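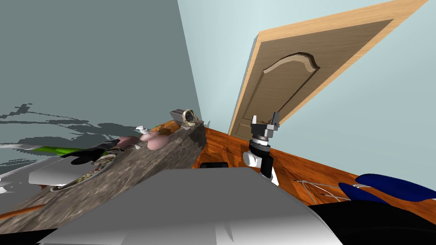 Figure 2. View from the simulated robot's body camera in one of the Komdale kitchens, rendered with a strong camera tilt. One gripper is in view, with its fingers open.

4.2 Does tilting the camera help?

I'll admit I came to this experiment sideways. I had been training the Komdale policies with the camera fixed exactly where the design drawings put it, and the success rates in simulation looked great. Then I loaded one of them onto the real platform at Drillora, where the camera bracket had slipped a little, and the arm kept closing on air next to the object. So the question for this section is a pretty plain one: if I shake the camera pose around during training, how much of that trouble goes away, and what do I pay for it?

The setup is the same as in Section 4.1 (same two-arm robot, same kitchens, same Gomosum renderer), with one change. At the start of every episode I draw a random roll, pitch and small shift for the camera and keep it for the whole episode. Figure 2 gives a feel for the strong end of the range. The counter, walls and floor all lean hard, the door leans with them, and the robot's own white body takes up a big part of the lower view. I left views like that in the training set on purpose. An earlier version of my sampler threw out any view where the body covered too much of the picture, and that filter quietly removed most of the large tilts too!

Clutter is sampled separately from the camera. Food, cookware and small household things get dropped along the counter with a loose spacing rule, so the policy sees plenty of stuff it has no reason to touch. I also let the light direction vary, which gives the hard, jagged shadows on the wall behind the counter in Figure 2. Those shadows bothered me at first (they look kind of fake), but softening them made no difference I could measure, so I went back to the cheaper setting.

I trained on 400 episodes per kitchen and tested each policy on 100 held-out episodes, once with the camera in its design pose and once with the pose shifted. The tilted-camera policy lost a little ground in the design pose, mostly on thin objects where a small error in the grasp angle matters a lot. With the shifted pose it was clearly better, and the fixed-camera policy fell apart in just the way I had seen on the real arm: decent approach, then a grasp off to one side. Training took about 10 percent longer to level off, and I can live with that.

One thing surprised me. I expected roll to be the hard part, because it makes such strange-looking pictures, but pitch did more damage. My best guess is that when the camera pitches, the gripper can leave the view late in the reach, and the policy then has only joint readings to go on. With roll alone, the fingers usually stay somewhere in sight. I checked this by masking the gripper out of unpitched views, and the failures looked very similar, though I only ran that check in a single kitchen and wouldn't lean on it too heavily.

I also tried feeding the true camera pose to the policy as an extra input, following the Ngô variant from Section 3. It helped in simulation. On the real platform the pose estimate was noisy enough to eat up most of the gain, so all the results in Section 5 use the version without it.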